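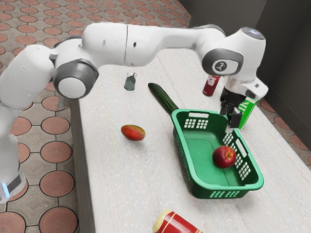
Who should answer for it when a robot arm drops what it is carrying and the log says the job was done? The team that wrote the success check, before the team that built the gripper.

I hold this view after reading fault records from the Nisance packing cell, where a two-finger gripper moves groceries into baskets. The cell was tuned in simulation by Vadex and handed to Idus for floor use in October. Over 3000 logged picks, 62 were marked complete although the item never reached the basket. Most were cartons. The fingers closed, the width sensor read a plausible value, the arm moved to the drop point, and the software wrote "placed" because the fingers had opened there. At no point did it ask whether anything was still between them.

A carton is a poor object for that kind of check. Its walls give under load, so the finger width drifts while the arm travels. In simulation the same carton is usually a rigid box with a fixed friction value. Grip force that holds a rigid box will let a soft one creep down, a little per second, until the lower edge catches the basket rim. The simulator never showed this because it had no wall flex to show.

The usual response is to raise the grip force. Idus did so, and the drop count fell. Crushed cartons then went up, and those were not counted as faults at all, as the cell had no field for them. I would call that moving a fault to a column that does not exist.

Tsakiris, the integrator, argued that 62 misses is a fair rate for a low-cost cell. Perhaps it is. My complaint is with the word "complete" beside each one. A known miss stops the line or calls a person over. An unknown miss leaves a carton on the table, or on the floor in a walkway, and the arm comes back through the same space with its map out of date. Pick 1685 ended that way: the wrist struck a fallen carton at full travel speed and the joint brake tripped. The restart took 7 minutes.

Three changes would cost little. Read finger width again just before release, and compare it with the value at lift. Look into the basket after release - one camera image is enough. Add flex and slip to the simulated cartons, even crudely, and report crushed items as failures from the first test run. Until the second check is in place, the cell should run at reduced speed.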